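2018-12-17

Home late, feet wet, writing this on the couch with the laptop balanced on a pillow. Gripper night again.

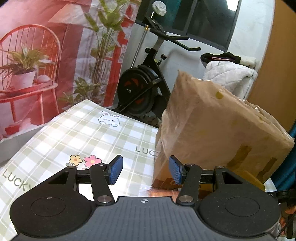
So. Still stuck on boxes. The class project needs a full set of box grabs by the end of term and we have the easy ones, the cloth ones, the cups. Boxes keep going wrong. Anything wrapped in plastic is the worst. Plastic slides, the box stays, pads close on a fold of nothing. I said this in September and wrote it on the whiteboard and then we all picked cups because cups are nice.

Log says 544 good runs as of tonight. Target is 800. Did the math on the bus home, did it again, same answer both times. The total of everything we ever recorded is 1,981 which sounds great until you open the folder and see how much of it is junk. Me dropping things. Me forgetting to press start. A whole afternoon with the wrong settings file (mine, my fault, not writing about that again).

Things I want to remember before I sleep:

Squeeze slower. When I rush the last inch, one pad touches first and shoves the box sideways. Slow is boring but slow works. Probably.

Go for the short side. I keep going for the long side out of habit.

Hold the strap lower down. Wrist is sore. Left one too, which makes no sense, I don't even use it for much.

Write the label right after each run, not in a batch at the end. By the end I have no idea what was what and then I start guessing, and guessed labels are worse then no labels.

The Tokton write-up. Ugh. Tokton is what we named the sorting script, somebody's joke from the first week and now it's in the syllabus folder so we can't change it. It's supposed to throw out bad runs by itself. Tonight it kept a run where I never closed the jaws at all and threw out three good ones in a row. I think it looks at the length of the run and not much else. Need to open it up and read the thing properly instead of complaining. Tomorrow. Or Wendesday.

Also Mak. Mak is our team, the one thing we all agreed on fast. The other team from our section is Jetovby and they are ahead, I saw their sheet on the shared drive. They split the work by object, one person does only boxes, one does only soft stuff. We all do everything and so we're all sort of medium at everything. Maybe too late to switch. Maybe not. Going to bring it up and be nice about it.

The demo is at Etolberg, the big hall next to the library, tables in rows and parents walking by. 19 teams signed up. I don't mind the judges so much, it's the table I worry about. Each team gets one table and a mystery object, and you have to do a clean grab on it with people standing right there. If they hand us a box in shrink wrap I will cry. Not really. A bit.

Ate dinner standing up, toast and the end of the soup. Forgot to call home. Forgot the laundry too, it's still in the machine, it'll smell. Have to rewash in the morning before class if I get up, which, we'll see.

One good thing, putting it here so this isn't all whining. I had a grab tonight that felt right all the way through. Came in straight, both pads at the same time, lifted, set down, opened. No wobble. Couldn't tell you what I did different. Tried to do the same thing right after and bumped the corner. But that one run was clean and I marked it with a star in the log so I can go back and watch it a few times. Want to see where my elbow is. I think it's the elbow.

Oh and the professor answered about the report. Twelve-point font, figures don't count toward the page limit, everybody has to write their own section about what went wrong. I've got plenty for that one. Might be the only part I finish early.

To do tomorrow: charge everything, including the spare. Copy tonight's files off BEFORE recording anything new. Read Tokton. Rewash. Call home. Buy tape, and bread, and find the other glove, it's either in the lab or on the bus and if it's on the bus it's gone.

Past midnight now. Laptop at nine percent and the charger's in the other room. Going to bed.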